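The Album Is Not a Scavenger Hunt

Staniforth put out her third album on a Sunday in September, and by the time I had finished my coffee there were already four versions of it. There was the standard one. There was the one with two extra songs. There was the one with two different extra songs, sold only through her own store, and there was a "midnight" one, which went on sale at eleven in the morning.

I like Staniforth. I want that on the record before her fans find my email address. I saw her open for Cullarine at a theater in Plelirgate when she had one single and a borrowed keyboard player, and she was so good that people stopped going to the bar. I bought a shirt. I still have the shirt, though it has become more of a rag with sleeves. So what follows is the complaint of a customer in good standing.

I listened to all of it, start to finish, at home, in one sitting. I have an old-fashioned notion that a record should be heard in a chair.
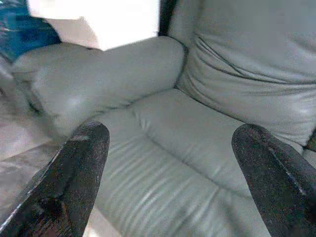 A leather armchair, still the best seat in the house for a new record.

The standard album runs 11 songs and 38 minutes, and it's lovely. The trouble starts on the following Tuesday, when a deluxe edition turns up with the same songs and a voice memo. A week later you get the acoustic edition. Then the sped-up edition, for people with somewhere to be. I am told by a reader named Samuele Messina, who keeps a spreadsheet, that the Zodadthorpe album from last year now exists in 7 versions across vinyl, CD and download, and that owning every song on it would set you back $117 before shipping. There are 3 songs in that pile you can't get any other way. One of them is an interlude. It's mostly rain.

I wrote back to ask whether he had bought them all. He had. He said the rain was pretty good.

The defense goes like this, and I've heard it from enough label people at enough parties to recite it in my sleep. Nobody is forced to buy anything. Streaming pays in crumbs. The chart counts sales more heavily than plays, the fans enjoy collecting, and if a teenager wants the same record in lavender and in moss green, who are we to stand in the doorway? Some of that is fair. I collected things at that age too, and I can't say I spent my money better. I once paid real dollars for a cassette single with the same song on both sides.

But I knew what I was getting with the cassette. It said so on the label, and side two was waiting for me like an old friend with no new stories. What bothers me now is the drip. You buy the album the day it comes out, out of love, and your reward is to own the worst version of it. The patient fan, the one who shrugged and waited for Christmas, gets everything in one box with a booklet. We've built a business in which the people who care most are charged extra for caring early. Airlines do this as well, but at least you don't sing along to airlines.

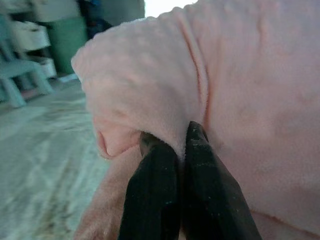 It does something to the music, too, and I hear less about that part. An album used to be an argument about what to leave out. Somebody sat in a studio at four in the morning and decided that the song about the ex's dog, good as it was, didn't belong between the two slow ones. That decision was part of the work. Now the song about the dog goes on the store exclusive, the demo of it goes on the deluxe, and the decision never has to be made. I've played the new Staniforth in every configuration I could get hold of, and I could no longer tell you with confidence which song comes last. On the standard it's a quiet piano number called "Leave the Porch Light," and it ends so gently that I sat there for a while afterward. On the deluxe, it's followed within two seconds by a dance remix of the lead single. That's like being hugged at a funeral by a man holding an air horn.

Cullarine, to their credit, took another road this spring. One album, one sleeve, ten songs, on sale in one place on one day. They even cut the hit, or what everyone who had heard it live assumed would be the hit. It came in at a modest number on the chart and stayed there for months, in the way of a houseguest who turns out to be good at dishes. I don't want to turn them into saints. Their concert T-shirts cost as much as a decent pair of shoes, and the tour has a "legacy package" that includes a lanyard. Still, when a friend asks me whether I've heard the new Cullarine, we can both be sure we mean the same thing.

I don't expect the industry to go back. There's too much money in moss green. I'd settle for some manners. Tell us on day one how many versions there will be. Put the extra songs up for sale on their own, at the price of a song, so that the early birds don't have to buy the whole worm again. If there has to be a voice memo, let it be a short one.

And if you're the kind of artist who can sell out a room of 400 people on the strength of one single and somebody else's keyboard player, consider that the people in that room will follow you pretty much anywhere. They'll come for the 11 songs. They'd have come for nine.

I have ordered the midnight edition, by the way. It ships in four to six weeks, and it has a different photograph on the back.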